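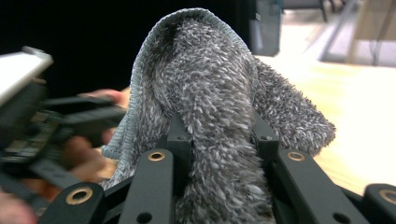 Folding by Proxy: Two Hand-Held Grippers and What They Learned About Towels
June 28, 2025
Posted by the author, final report for the independent build course

The proposal I handed in back in March promised a robot that folds laundry. This report covers a pair of grippers that fold laundry when a person is holding them, so the reader can judge how the semester went.

The idea itself survived. You build two grippers that fit in the hand, you do the chore with them, and the recordings get used later to train an arm to do the same thing. The arm, an aging unit called Drisach, belongs to the Villa workshop and spent most of the term in pieces on somebody else's bench. So I built the hand-held half and left the arm for whoever signs up next.

Mechanism

Each gripper is a linkage that closes two finger blocks toward each other while keeping them parallel. My first version skipped bushings because I wanted to save money. The bare pivots wore oval in a week and the fingertips wandered far enough apart to drop a sock, and later a whole sleeve. Version two has brass bushings pressed into the ends of the links. Pressing them in straight took me three tries, a bench vise, and some language that isn't in the appendix.

The finger blocks are screwed on so they can be swapped. I went through four shapes. Flat ones were the least clever and worked best, so those are in the final build.

Electronics

The board logs how far the jaws are open and stamps the time. It runs firmware I named Imix, for reasons that made sense at one in the morning. The board has no cover. There is a cover in the CAD files, and it is a very nice cover, but it hits the linkage when the jaws are wide open. Fixing that would have meant moving the mounting holes, and by then I was no longer on speaking terms with the mounting holes.

Cloth tests

I started with a cotton dish towel and moved up to shaggy microfiber, which is a different animal and looks like one. With cotton you can aim for an edge and get it. The long pile on the microfiber hides how much you have hold of. You close the jaws on what you think is a corner and come up with a wad from the middle. The trick, such as it is, was to go for the hem. It's flat and smooth and it lets you know which way the towel is facing.

I recorded 294 folding attempts. I kept 89 after throwing out the ones where the towel ended up on the floor, the logger stopped, or I gave up and used my hands. Two-gripper folds were slower than I expected, mostly from the grippers bumping into each other over the table. After 8 sessions my thumb filed a complaint, and the return spring got swapped for a softer one from the Groreo parts bin.

Things I would change

Start with the bushings. Add a stop so the jaws can't be squeezed past closed. Move the board to the back, where fingers don't land on it. Sync the clocks on the two grippers before recording and not the night before the report is due, when I found them 900 milliseconds apart and had to line everything up by hand.

The build files, the kept recordings, and the unused cover are in the workshop's shared folder. The spare links are in a coffee can on the shelf over the drill press. Please don't use the ones marked with tape.

14 shares | 6 comments

Related
Drisach Arm: Shoulder Joint Teardown
Pressing Bushings Without a Press
Villa Workshop Bench Sign-Up Rules
A Sock Sorter That Mostly Sorts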